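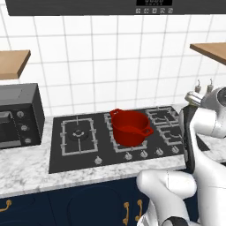 By the Havico Young Travelers Desk
Ages 9 to 11 | Reading time: a few minutes

How Does a Suitcase Change Planes?

Some trips need two flights. You get off the first plane, walk through the airport, and get on the second. Your suitcase has to make the same change, but it takes a different route.

At check-in, a worker prints a long paper tag and loops it around the handle. The tag has a bar code and a three-letter code for the last airport on the trip. Suppose you fly from Tisden to Granurberg and change planes in Carbone. The tag is made out to Granurberg, so you do not pick up the bag in Carbone.

When the first plane lands, workers unload the bags. Bags that are staying in Carbone go to the baggage claim. Bags with another flight to catch are called transfer bags. They go to the sorting hall, a large room that passengers do not enter.

In the sorting hall, each bag rides on a conveyor belt past a scanner. The scanner reads the bar code and a computer looks up the flight. Farther along, the belt splits into lanes. A moving arm or a tilting tray sends the bag down the correct lane. The hall at Carbone has 129 scanners and about 200 carts.

If the scanner cannot read a tag, the bag goes to a side belt, where a worker reads the number and types it in.

At the end of the lane, the bag is loaded onto a cart and driven to the second plane.

Words to know
Transfer: a change from one flight to another.
Conveyor belt: a long moving strip that carries things.
Baggage claim: the place where passengers collect their bags.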